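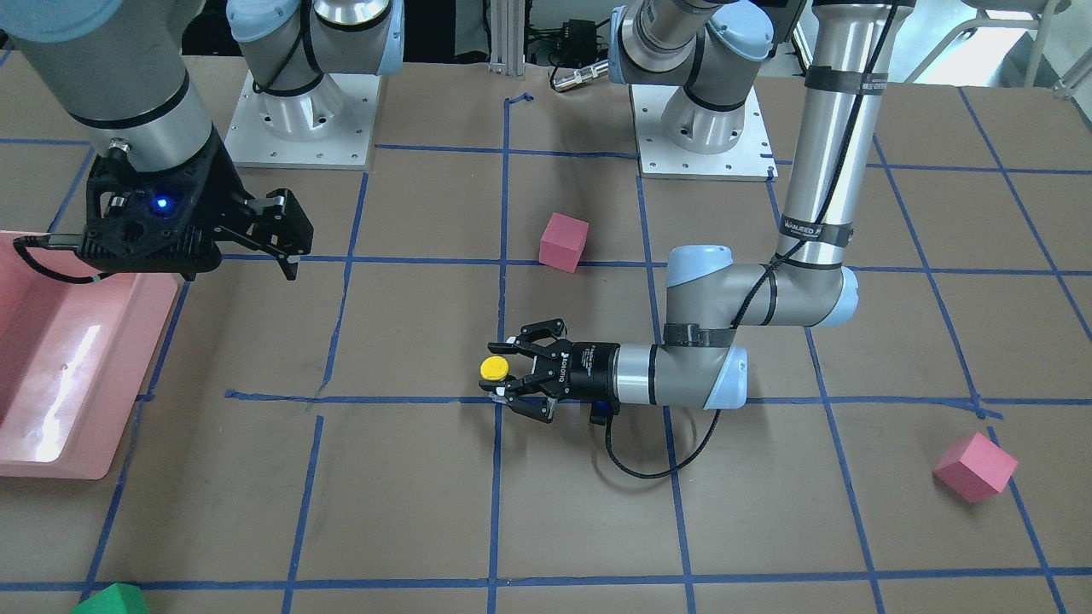 A shallow pink tray at the edge of a table.

Marwa Salem is already talking when she opens the door. She's talking about zippers. Someone has sent her a whole box of them, metal ones, from a tent factory that closed, and she wants me to come and hear the sound they make before I've even got my coat off. (It's a very good sound. Deep. Like a boat being dragged up a beach.)

I've been buying buttons from Marwa for a few years now, ever since I lost one off my grandfather's overcoat and went looking for a match. Her shop is called Sameo, it sits on Seixas Street in Rurkeck between a dentist and a place that sells fish tanks, and if you've never been in, it sells buttons, old and new, plus whatever else has caught her eye that month. I'd been meaning to interview her forever. On 6th February I finally got on the bus and did it.

"You'll have to move the cat's cushion," she says. I move it. There's no cat. The cat, I learn, belongs to the dentist and comes by in the afternoons.

I start with the question everyone starts with, which is how a person ends up selling buttons for a living, and Marwa groans and puts the kettle on.

"I was in insurance! I was in claims for a long time and I was okay at it. Then my aunt moved into a smaller apartment and she gave me her button jars, and I spent one weekend tipping them out on the kitchen floor and I couldn't stop. I called in sick on the Monday – no, don't write that. Oh, write it, they're not going to fire me now."

There were jars and cookie tins and one rain boot, also full. Her aunt had been a dressmaker and had never thrown away a fastener in her life. Marwa sorted them by color first, which she now says was a beginner's mistake.

"Everyone sorts by color. It looks so pretty! And it's useless. A customer comes in and says I need a button for this coat, and what matters is, does it fit the buttonhole. So size first. Then how it's attached, if it has holes or a shank. Then what it's made of. Then color, dead last. I had to undo the whole thing. I cried a bit."

I ask how you tell what an old button is made of, and this turns into the best part of an hour. I'm going to try to give you the short version.

Shell is cold on your teeth. I thought she was kidding, but she handed me one and made me tap it against my front tooth, and it does feel cold and a little gritty, where plastic feels warm and dull. Horn has a grain to it if you hold it up to a window. Glass is heavier than you expect. Some of the old plastics have a smell when you rub them hard with your thumb, and she has me rub one until I get it (old cupboard, plus something like cough drops).

"People online tell you to use a hot needle," Marwa says. "Please don't. You'll leave a hole in something nice, and a couple of those early plastics can catch fire. Rub it, tap it, look at the back. The back of a button tells you so much more than the front. Look for where the tool went, look at whether the holes are all the same. Nobody fakes the back."

She drinks her tea very fast, by the way. I'd had maybe two sips by this point and she was on a second cup.

We get on to prices. Her plain shirt buttons are 2 for a dollar, and she says that's most of what she sells, day in and day out, to people with a shirt in a bag. The fancy stuff is different. She once had a set of painted glass ones that a collector drove in for, and he paid 300 dollars for them and sat in his car outside for a long time afterward with the light on, looking at them.

"That was a good day for me, but I don't want a shop that's just that. I had a spell where I was getting a bit grand. I put things in little boxes with cotton. And a kid came in wanting a button for a stuffed bear, an eye, and his dad looked at the little boxes and said sorry, I think this is the wrong place. Oh, I felt terrible. I went after them down the street. I took all the boxes out of the window that night."

Did the bear get his eye?

"He got two new ones. The old one didn't match anything on this earth."

The window now has one big glass jar in it and a handwritten sign asking people to guess how many buttons it holds. She changes the jar every August. Last summer's winning guess was 700, which was dead on, and came from a retired bus driver who told her he'd just said the first thing in his head. He picked a card of anchor buttons as his prize and has since come back for a second card, having decided that he has a pea coat in his future.

I wanted to know where it all comes from, because aunts' rain boots only go so far. A good part of it is house clearances, she says, and then there's Hefin Gape.

Hefin used to work for Gaveo, a small firm out on the edge of town that made buttons for uniforms, and when it wound down he bought the leftover stock and one of the presses. He comes by while I'm there, as he does most weeks, with a paper sack under each arm. He's a quiet man and I don't think he was thrilled to find somebody there with a notebook, but he warmed up once we got to talking about dye.

"Navy's the hard one," he tells me. "You'd think white, but white's easy. With navy, every customer has a different navy. We had one band, a marching band, who sent back 200 blazer sets. They said it was purple. I held it up next to their own sample and I couldn't see any difference at all."

"It was purple," says Marwa.

"It was a bit purple," says Hefin.

He still runs the press now and then, for orders that are too small for anyone else to bother with. A theater needed a dozen of one kind for a footman's coat. A woman had a cardigan her mother knitted and there was one button missing out of nine, a sort of mustard flower shape, and he cut a mold for it, which took him days and which he charged her next to nothing for. Marwa tells me that bit after he's gone out to the van. He'd left it out.

By now the phone has rung a few times and there's been a steady drip of customers, so our talk goes in bits. A man wants elastic. A teenager wants the biggest button in the shop, any color, and won't say what for, and goes away with a wooden toggle the length of my hand, looking thrilled. Someone puts their head in to ask if the dentist is open.

In between I get Marwa's advice for ordinary people like me who are bad at sewing. I asked her for it straight out, because I put a button on last month and it fell off in the supermarket.

"How many times did you go through the holes?"

I said a lot. Loads.

"And was it tight against the cloth?"

Very tight! I was proud of how tight it was.

"Well, there you are. You need room under it. When you do it up, the other side of the coat has to fit in there, and if there's no room it's pulling on the thread all day. Put a matchstick across the top while you sew. Go through your holes, take the matchstick out, lift the button up, and then wind the thread around and around underneath so it makes a little stem. Then through to the back and tie it off. On a heavy coat, sew a small flat button on the inside at the same time, right behind the big one, so you're not pulling on the fabric."

She made me do one on a scrap of wool while she served. It took me ages and she snipped it off and had me do it again with the thread doubled. The second one I've brought home with me and I've been tugging at it while I write this. It isn't going anywhere.

Other things she'd like you to know, in no order: cut the buttons off before you throw out a shirt, every time, and thread them on a bit of string so the set stays together. Don't keep shell buttons in a damp bathroom cabinet. If you find a spare sewn into the side seam of a new shirt, leave it there, you'll only lose it in a drawer. And don't store old plastic ones in an airtight jar, however nice it looks, as some of them give off fumes as they age and they'll spoil the rest. She keeps hers in open trays and cardboard lids, and she's not fussy about what kind as long as the air gets in.

"I'd like proper wooden drawers," she says. "I priced it up. Then I bought the zippers."

I ask if she ever misses insurance, and she thinks about it for longer than I expected.

"I miss the people. I miss having lunch with somebody. It can be a long winter in here with the door shut. But I used to spend my day telling people what they couldn't have, you know? They'd had a flood, and I was the one on the phone with the form. And here somebody comes in with a coat they can't wear, and they leave, and they can wear it."

She had to break off then to help a woman who'd brought in a wedding dress with a whole row of covered buttons down the back, one of them chewed by a puppy. They laid it out over the counter and both bent over it, and I took that as my cue and went to look at the fish tanks next door while I waited for my bus.

I did go back in to pay. One coat button, dark brown, four holes, and a foot-long metal zipper I have no use for whatsoever. My coat is fixed. The zipper's on my desk, and I've had to promise my husband I'll stop doing it up and down during phone calls.

Sameo is open most days from ten until the light goes, and if you've got a jar of your own at home that you can't face sorting, Marwa says to bring it in and she'll go through it with you. Size first.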